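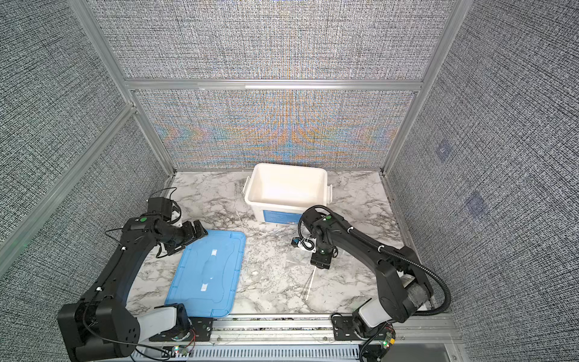 Figure 3. The two-arm cell used in the lid task, with the open bin at the back of the table and the blue lid in front of it.

4.2 The Lid Task

The course handout described the third assignment as "put the lid on the box," and the teams budgeted one lab session for it. Two arms, one bin, one lid (Figure 3). The session was held in March. The last team turned in its logs on 23/04/2022.

Each team collected its own demonstrations by teleoperation, 300 apiece at minimum, and trained a policy on them with the Nokell toolkit supplied to the class. After repeated or corrupted recordings were removed, the pooled set came to 1,259 demonstrations. A trial counted as a success if the lid sat flat on the bin on all four sides and both grippers had let go. The second condition was added after team Halalari submitted a policy that closed the bin perfectly and then held on until the time limit.

Lifting the lid caused more trouble than placing it. A flat lid on a flat table offers a gripper very little to hold, and students who had spent a week tuning the placement motion found that their policy rarely got to use it. Two teams pushed the lid to the table edge first. Team Zawadzka had one arm press on a corner while the other worked underneath, a method their report calls "cooperative" and the lab notebook calls something else.

We also let small clutter stay on the table, such as a thin plastic bag and loose white strands. Orathai Wiriya, who graded the assignment, had asked for a clean surface in the first draft of the rules. The rule was dropped once it became clear that enforcing it would take longer than the trials.

Over 116 graded trials, 70 ended in success. Most failures came during the lift, and several of the rest were lids placed squarely and with great confidence beside the bin. Team Nitdale asked whether these could receive partial credit. Their request and our reply are in Appendix B.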